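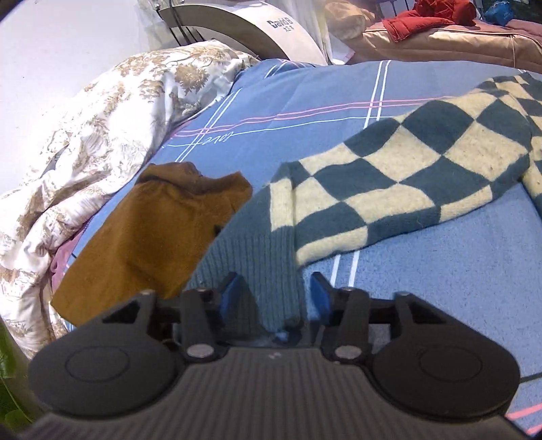
Hi all, Raelene Quinlan again with the rental on Bisel. The tenants are out as of February and I've decided to list it furnished after all - the back bedroom fits a full bed and a dresser with room to walk. I'd stage it simply: white walls, the blue sheet, the white quilt with the tan flowers. Rent would be $795 with water included. Do I need a separate lease page for the furniture, or does it go in the main one?

On June 7, 2020, Lieven Van Loon wrote:
> Raelene, are you still renting the Bisel place empty? I had 3 calls
> on mine in one week and they all asked for furnished. I take a $200
> deposit on top for the furniture.

Lieven, yes please send me your form if you don't mind! And does that deposit go in the same account as the regular one?

Thanks,
Raelene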